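How to sit through a robot demonstration without being sold to

I have been to 16 of these open days now, and the Meda one at Kaltness was neither the best nor the worst.

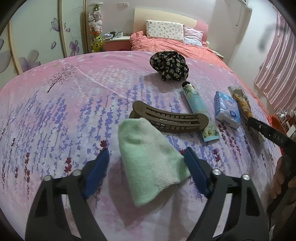
Go in with a short list of things you want to see done, and write it down before anybody hands you a coffee. Mine had folding on it, because every household robot firm talks about folding.

Step 1. Ask who is doing the moving. With a hand-held gripper, a person is. The fingers may be the same as the ones on the robot, but the judgement is in somebody's wrist. Severino Ortuño, who ran the session, was quite open about this when asked. He didn't bring it up first.

Step 2. Bring your own towel. Theirs has been picked up hundreds of times. A thick one straight off the line is a fairer test, and so is a fitted sheet, if you want to watch faces fall.

Step 3. Ask for the clutter to stay put. Small things lying on a bed are what most bedrooms have, and a cleared surface proves very little.

Step 4. Get the number, then get what was counted. We were told 900 attempts. I asked how many ended with a folded towel, and the reply was that 244 had been "reviewed so far". Put both figures in your notes and leave the percentage blank.

Step 5. Request the same task again, straight away, with the towel dropped from shoulder height. Allow 2 goes. If you are offered a video at this point, say no thank you and wait.

Step 6. Find out what it costs to mend. The Moschos people at Clunditz had a price for replacement finger pads on a sheet by the door. Meda said they would email me. That was in February.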